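4.2 Folding surfaces and the order of the pile

Before we turn to the towels themselves, a few words are needed on the surfaces people fold on, as they came up in our household visits far more often than we had planned for. When Tiina Ruotsalainen and Ruaridh Yule first drew up the visit sheet for the Asthorpe study, there was a single line for it, with room for one word: bed, table, floor, lap. By the end of April that line had spilled over into the margins of nearly every sheet we brought home. People had a great deal to tell us about where they fold, and they were generous with their time and, very often, with their tea.

The most common surface was the bed, chosen for its size and for being at hand when the clothes are going into a bedroom closet anyway. Its softness is a drawback that many of our hosts mentioned without being asked. A towel pressed into a quilt will not hold a crease the way it does on something firm, and the lower layers tend to creep while the upper ones are being smoothed. One grandmother in the Gillies group, who had folded for a boarding house in her younger days, kept an old tabletop behind the door for this very purpose and laid it across the mattress every laundry day. She was quite sure that her towels stood straighter on the shelf for it, and having seen the shelf, we are inclined to agree with her!

Across the 441 loads in our records, we sorted the first fold of each towel into one of three kinds: end to end, side to side, and corner to corner. The first two are what most readers will have grown up with. The third is less usual with towels, though it is familiar to anyone who folds napkins or headscarves, and it gives a triangle early on that has to be squared up again later. Some people used it only as a passing step -- a way of taking hold of a far corner and bringing it home -- and did not think of it as a fold at all until we asked. We have kept it as its own kind all the same, in part because Agnes Morrison, who coded 90 of the loads by hand, found that it was very often followed by a pause and a second try.

The pile the clothes come from matters too. Where a mixed load waits in a box or a basket, the heavy pieces and the light ones lie against each other, and the person folding has to choose what to take first. Our hosts mostly began with whatever was flat and square, towels and pillowcases, and left the jeans for the end. Several said that they liked to get a neat stack going early, as it made the rest of the job feel shorter. Figure 3 shows a brown cloth on a square green surface, with a box of clothing close by.

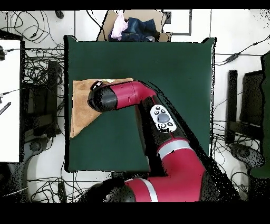
Reading time for this section: 4 minutes

Figure 3. Brown cloth in a roughly triangular shape on the dark green folding surface. The cardboard box at the top holds a pink garment and dark blue denim.

The slanting lower edge of the cloth in Figure 3 is the feature that our coders were asked to look for when they marked a shape as triangular. We did not ask them to judge whether the corners met, a point on which even Gavin Ritchie and Rory Shearer, both patient men, could not be brought to agree during the trial round. A fold that one of them called tidy the other would happily have shaken out and started over.

We would add one small caution about firm surfaces. A board gives a sharper crease, but it also has an edge, and a large bath towel will hang over it and pull. Hosts who folded on small tables dealt with this by making the first fold in the air, chin holding the middle, and only then laying the towel down. Those with more room did everything flat. The sheets do not let us say which way is quicker, and we return to the matter of time in Section 4.3.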